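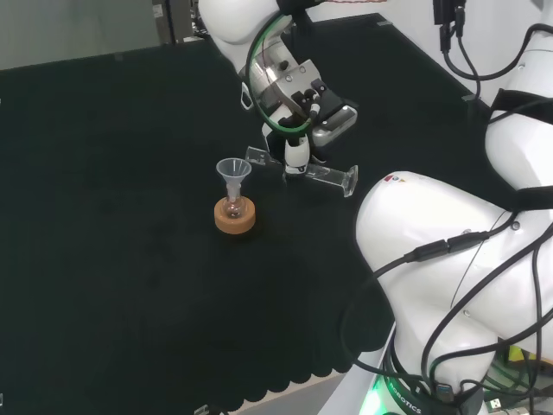

In Praise of the Cork Ring

I have strong feelings about round-bottomed flasks, and most of them are fear. I broke my first one at nineteen, in a teaching lab where Mabli Trevor was in charge of the glassware cupboard and also, it felt like, of my soul. I had set it down on the bench for a second. A round thing, on a flat thing! Off it went, and I can still hear it.

What I should have used was a cork ring. You know the kind, a fat tan doughnut, no moving parts, nothing to plug in. You put the ring down, you put the flask in the ring, and the flask stays put. I've bought fancier supports over the years (I once let Cyrill Kälin talk me into a set of rubber ones that smelled like a tire shop) and I always end up back with the cork. It's kind to glass. It makes almost no noise when you put something on it, and if it gets a little stained, well, so am I.

A funnel changes things, though, and this is where I part ways with a lot of people. A small flask with a funnel standing in its neck is top-heavy in a way your eye doesn't quite register. Alois Aigner says to clamp everything, always, and he's a better chemist than I am. But for a small flask and a little plastic funnel, I think a ring that fits does the job, as long as you keep your sleeves out of it. The trouble is that people grab whatever ring is on top of the pile. If the flask wobbles when you touch the rim, go get another ring!

And since I'm already complaining: plastic funnels are fine. There's a snobbery about glass ones that I had for years and have given up. A clear plastic funnel goes a bit cloudy with age and you can still see well enough what's going down it. Drop it and you pick it up again. I keep six in a drawer and I don't worry about any of them. Check that yours can take your solvent, obviously.

Glass rods I'll defend to the end. I like the ones with a flattened foot, because you can press and crush with them as well as stir, and they feel like a proper tool in the hand. They're also the easiest thing on the bench to lose, being clear and skinny, and on a pale counter they just about vanish. I work over something dark now — a black top, a dark mat, anything — and the edges catch the light and there it is. Mabli would have told me that at nineteen if I'd asked, but I was busy sweeping.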